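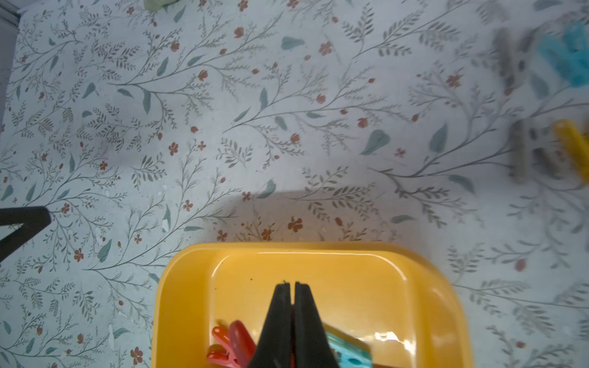

Wrist view, gripper over the yellow tray, clothespins on the right resting on the cover

Bench rules for wrist-camera recordings – draft 2

irard_bench
Posted 2026-01-16
We need one written rule set before the next batch. Right now each station does its own thing and the Nikach episodes don't match the Irard ones. My draft:
1. Tray stays in the same spot for the whole session. Tape the corners.
2. Same table cover for a full set. If you change it, start a new set and log it.
3. Fingers closed and centered over the tray before an episode ends.
4. Wipe the cover between sets.
5. Anyone reaching over the table hits pause first.
Comments please.

tolpost7
1, 4 and 5 are fine. I don't agree with 2. We ran 362 episodes on one plain cover at Sarpong and the policy fell apart on a different table. Change the cover often, and use busy ones like the floral in the picture.

irard_bench
I'm not against changing it. I'm against changing it in the middle of a set with no note in the log.

tolpost7
Then write it that way. "Same cover for a full set" reads like a ban.

hudetti_ops
Rule 3 needs a number. Centered by whose eye? Our sheet says within 8 mm of the tray center, checked with a jig at the start of each shift.
Also add a speed limit for travel between the pins and the tray. The pins on the right side of that view are smeared. You can't label a grasp point on a pin that looks like that.

mk455
Disagree on the speed limit. Blur is in the real job too. Shorten the exposure and add a lamp before you slow the arm down.

hudetti_ops
A lamp gives you more glare on a glossy tray. There's already a bright spot inside that one.

mk455
Diffuse it, or get a matte tray. Slowing every move costs you episodes on every shift.

quietjoint
Please keep rule 5 first on the list. Numbering matters when people only read the top line. And say "pause and wait for the stop light" – on our cell the arm coasts a little after the button.

irard_bench
Moving 5 to the top with that wording. Rule 2 becomes "log every cover change, and only change between sets." Rule 3 gets the 8 mm figure. Speed stays open until someone posts a side-by-side at both exposures.

tolpost7
OK with 2 now.

mk455
I can do the side-by-side. Same tray, same pins, lamp on and off.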